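Module report, November
Evaluation of the Gilance simulation kit for a coupling task

**1. Purpose**

The Gilance kit is a paid software package sold by Lollport for teaching robot handling. It contains a physics engine, a library of arms and fixtures, a scene editor and a set of ready-made exercises. The department asked for a report on whether the kit is good enough to replace part of the laboratory time in the second-year automation module. This report covers installation, one exercise and the cost of ownership. Grasp planning with a camera was left out.

**2. Licence and installation**

The student licence costs £50 per seat for one academic year. The site licence costs £909 and has no seat limit, but it must be renewed on the same terms each year. Both include the Kimaro exercise pack, which was used here.

Installation was done on a standard laboratory computer. The installer asked for administrator rights twice, and the second request is not mentioned in the manual. The Wasov plug-in, which writes joint angles and contact forces to a text file, had to be added by hand. Its folder path is given wrongly in the manual for version 3 and correctly in the release notes.

**3. The exercise**

The exercise concerns two sliding parts, each fitted to a horizontal rail held by a pillar. The aim is to bring the parts together so that their end features engage. The arm is given a start pose and a tolerance, and the student supplies the waypoints and the gripper commands.

Three settings were changed from the default:

- time step, halved to reduce jitter at the contact
- friction on the rails, raised one level
- gripper closing speed, set to low

Each attempt was started from the same saved state. The total was 435 attempts, run in batches overnight with no display. The log was then sorted by the contact force recorded at the gripper.

**4. Results**

Most failures came from the approach and few from the push. If the gripper arrived at an angle, one finger touched the part early and the part turned slightly on its rail. The later push was then made against a corner. Adding a waypoint directly over the part removed most of these cases.

A second group of failures was caused by the solver. With the default time step the parts sometimes shook after contact, and the force record was too noisy to use. Halving the step cured this but made each run slower. The manual gives no advice on the choice of step, and a beginner would probably blame the waypoints.

The viewer was used only for checking selected attempts, as drawing the scene slows the run.
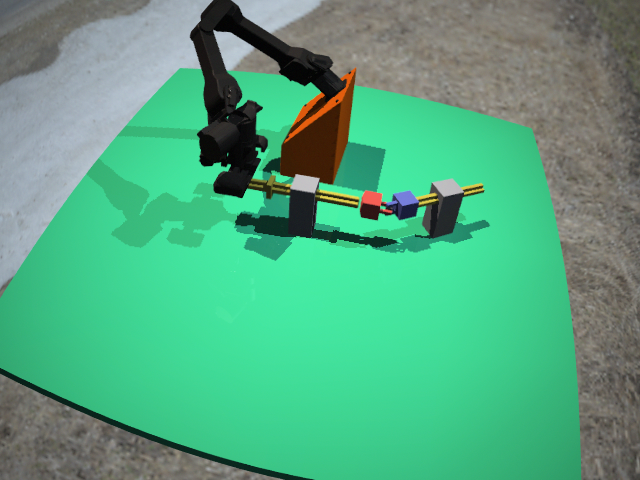
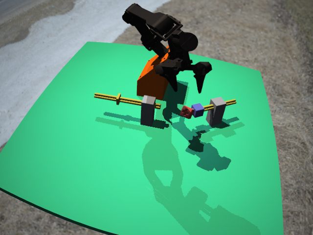
Reading the clearance between gripper and work is the main use of the viewer, and it could be done better. The kit has no measuring tool, so distances must be taken from the Wasov log and matched to the picture by time stamp. The colours do help: the red and blue cubes are easy to tell apart against the green surface, and so are the yellow rods. The black arm is harder to read, as its links merge where they overlap - a choice of link colours in the scene editor would be a cheap improvement. The dark shadows on the green give some idea of position, but they are no substitute for a figure in millimetres.

**5. Assessment**

The physics is adequate for second-year work once the time step has been changed. The exercise pack is well graded and the saved-state feature is reliable. The manual is the weakest part of the product, with errors in the plug-in section and no index.

The site licence becomes the cheaper option at 19 seats, which is below the normal size of the module group. It is recommended that the department take the site licence for one year, issue a corrected installation sheet, and keep the existing laboratory session on gripper set-up. The waypoint files and the sorted log are stored in the project folder with the settings used for each batch.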